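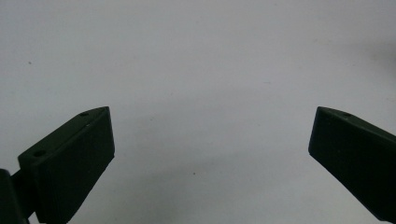 To: members of the Bendolo exhibitions list
Date: 17 September 2022
Subject: Re: Installation period for the Skakon commission

Dear colleagues,

The programme office has considered the question raised on this list by our partners at Silleleo, which is quoted for the benefit of those who joined recently.

> We understand that the Skakon commission will now occupy both the
> lower gallery and the stairwell. Could Bendolo confirm whether the
> 80 suspended panels will be shown in full, and whether the printed
> text will be revised? Our own edition of 500 is due at the
> printer's shortly and we should prefer not to contradict you.

We are able to confirm that all 80 panels will be shown. The stairwell will hold the earlier group, first presented at Alemneh, and the lower gallery will hold the new work. The artist has asked that the two groups be treated as a single piece under one title, and the wall labels have been amended to reflect this. Silleleo may therefore proceed with its edition, provided that the phrase "two related works" is removed from the opening paragraph.

Handling of the panels remains the responsibility of the installation team until the opening. Each panel is joined to its neighbour by a hinged fitting, and the fittings have proved less robust than the panels themselves. Colleagues unpacking them are asked to work on a clear white board and to keep both hands on the piece, as with the black jointed device in the photograph, where one hand cups the lower left side and the other holds the upper right. Spare fittings may be requested from the programme office.

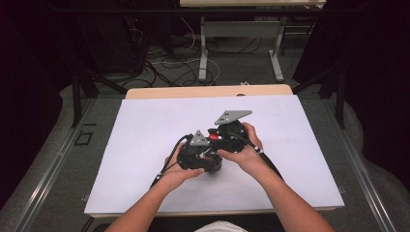

Lighting levels were the second matter outstanding. The artist's preference is for the lower gallery to be lit from the floor only, and we have agreed to this for the first 3 weeks - after which the arrangement will be reviewed with the lenders. The exhibition closes in December.

Nearly 800 invitations will be sent. Partners wishing to add names should write to this list before the proofs are returned.

Yours faithfully,
Programme Office, Bendolo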